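Learning to like my own handwriting again

Print | E-mail

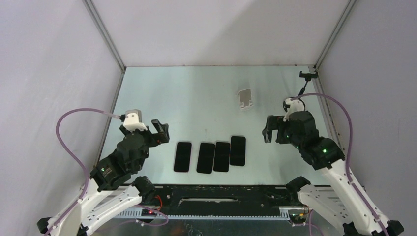
FOLLCOMBE, March

So I signed up to write letters this year. Real ones, on paper, with a stamp and everything! It started when I was cleaning out the hall closet and found a shoebox of letters from my aunt, and I sat on the floor reading them until my foot went to sleep. Her handwriting leaned so far to the right it looked like it was walking into the wind. I loved it. Then I tried to write her a thank-you note and my own writing looked like a grocery list somebody had sat on.

I hadn't written more than a line or two by hand in years. My hand cramped up halfway down the page, and I'd forgotten how I make a capital G. I made three different ones in the same letter and my aunt was too polite to mention it.

Anyway, I went down to Favier, the little stationery store by the post office, and told Samran Phromma behind the counter that I wanted a pen that would make my writing nicer. He laughed (kindly) and sold me the second cheapest one in the case plus a pad of lined paper. His advice was to slow down and write bigger. I was a bit let down, I'll admit, but I did it, and by the end of the first week I could read my own notes the next morning.

What I do now is half a page after supper, before the dishes. Sometimes it's a letter and sometimes I just copy out a recipe or the back of the cereal box. I tried a fancy copybook for a while – all loops and slanted lines – and it made me so cranky I gave it to my neighbor's daughter. She's great at it, naturally.

I've mailed 17 letters so far. Six people have written back, and my old roommate sent four pages on both sides, with a drawing of her cat in the margin. One letter came home again with a yellow sticker on it because I'd put 214 for the house number and she moved out of there ages ago. I'm going to put the whole thing in a bigger envelope, sticker and all, and send it to the new place.

The G is still a problem. If you have a good way of making one, please tell me, and if you'd like a letter, send me your address by e-mail (I know, I know). I have plenty of paper left and I just bought more stamps.

Print this post | E-mail this to a friend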